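A small thread about our result on handover data, because several people asked me after the talk in July. English is my third language, so please ask if a sentence is not clear.

1. The question was simple. When we teach a robot policy from demonstrations with hand-held grippers, does it matter if the objects are passed between two grippers, or is it enough to show only pick and place with one?

2. Most people in our group believed one gripper is enough. I believed it too. Driss Zerouali did not, and he was patient with us for a whole winter.

3. We recorded 1,379 demonstrations in lived-in homes. No lab tables, no green cloth. People were asked to leave their things where they were. This part of the protocol was written by Bronwyn Tuhiwai and I think it is the best part of the paper.

4. The task family is called Lastport in our code. Please do not look for a meaning, it was the name of a folder. One gripper holds a small soft item, the second one comes to take it, and the item must finish in a basket or a box.

5. Soft packets are the difficult ones. A rigid cup tells you with its shape where to hold it. A packet of tissues bends under the pad, and the free end moves to a place where the second gripper did not expect it.
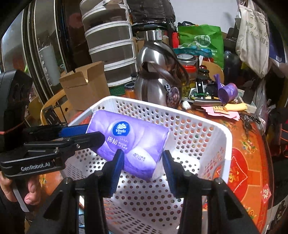 6. So we label the moment when both grippers could hold the item. We call it the shared window. In the first version we marked it by contact only, and this was my mistake. The useful information begins earlier, when the receiving fingers are already choosing their angle.

7. After we moved the start of the window back, the labels of two annotators agreed much better. Yasmine Slaoui rewrote the guide in one evening. The old guide had four pages, the new one has one page and a drawing.

8. Now the result. We trained two policies with the same number of demonstrations. Policy A saw only single-gripper data. Policy B saw a mix, where 30 of every 100 demonstrations had a handover. We tested both on single-arm pick and place, so handover was not needed at all.

9. Policy B was better on soft items and equal on rigid items. I repeat it because in the talk I said it too fast: the test had no handover. The benefit came to the ordinary grasp.

10. Our explanation, and it is only an explanation: a person who must give a thing away holds it closer to one end, to leave room for the other gripper. The policy sees more kinds of grasp on the same object. With one gripper people take everything in the middle, always.

11. Fasil Abdella tested this idea with a control set, single gripper, where people were told to grasp near an end. It recovered a part of the benefit, but not the whole. We do not know where the rest comes from.

12. What did not work: we tried to learn the timing of release from the finger opening alone. It released too early on packets and too late on boxes. We left it in the appendix with the full numbers, it may save somebody a month.

13. Limits. There were 3 training seeds for each policy, I would like more. All soft items were light. We have nothing with liquid inside, and nothing heavier than a full bag of rice crackers.

14. Radu Radu asked if clutter on the table helps or disturbs. We looked at this, and for grasping we saw no clear difference. For placing, a full table made the demonstrators slower and more careful, and I suspect this is good data, but I cannot show it yet.

15. Somebody also asked why we did not simply use teleoperation. We have tried it in an older project, Trollitz. The movements were correct, but stiff. With the gripper in the hand, people behave more like they do at home, and they correct small slips without thinking.

16. The labelling guide and the evaluation scripts will be public when the paper is accepted. The recordings need more time, as they show private homes and every family must agree again to the final version.

17. If you have data with two hand-held grippers and want to compare the labels, please write to me. I would be especially happy to see kitchen items, we have too few of them.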